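Quiénes somos
Pastholm: te ayudamos a planificar la compra de tu primer robot (y del segundo)

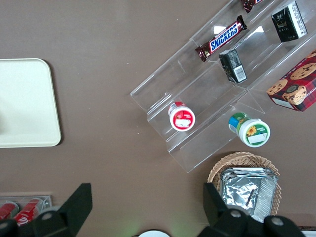
Pastholm nació en un almacén de Esteves, con una hoja de cálculo y muchas ganas de que las tiendas y los talleres pequeños dejaran de comprar equipos a ciegas. Preparamos presupuestos de automatización para negocios que nunca han tenido un robot, ¡y nos encanta! Empezamos siempre por la mercancía, antes de abrir ningún catálogo: una chocolatina Snickers sobre un expositor transparente, un paquete de papel plateado arrugado en una cesta de mimbre y unas latas de refresco tumbadas le piden cosas muy distintas a una misma pinza, y eso tiene que aparecer en el presupuesto desde la primera página.

Cómo trabajamos
Primero vamos a tu local y miramos qué se mueve, de dónde a dónde y en qué horario. Después pedimos una lista de 9 productos, los que más guerra dan (los brillantes, los blandos, los que ruedan), y con ella preparamos las pruebas. De ahí sale un plan de compra con el brazo, la pinza, las cámaras, la mesa, la instalación eléctrica, la formación y los repuestos. Sí, los repuestos también, con su plazo de entrega, que es la partida que más se olvida y la que más disgustos da en enero, cuando todo el mundo pide a la vez.

El cuaderno Cimon
Cimon es nuestra plantilla de planificación, y le tenemos mucho cariño. Reúne 200 preguntas sobre espacio, cargas, turnos, mantenimiento y financiación. No hace falta responderlas todas (una tienda de barrio suele dejar en blanco media sección de turnos), pero casi siempre aparece alguna que cambia el pedido. La última versión incorpora una hoja para comparar compra y alquiler a dos años.

Dónde estamos
Seguimos en Esteves, y desde el 24 de abril de 2019 tenemos además una sala de pruebas en Hirkimell, con 300 metros cuadrados, buena luz y sitio para montar dos puestos completos. Puedes traer tus propios productos, pasar la mañana con nosotros y llevarte las notas de cada prueba.

No vendemos equipos ni cobramos comisión de los fabricantes. Cobramos por el plan, a precio cerrado, y si el resultado es que este año te conviene esperar, lo ponemos por escrito con los números al lado.

Visitas a la sala de Hirkimell: con cita previa, por las mañanas.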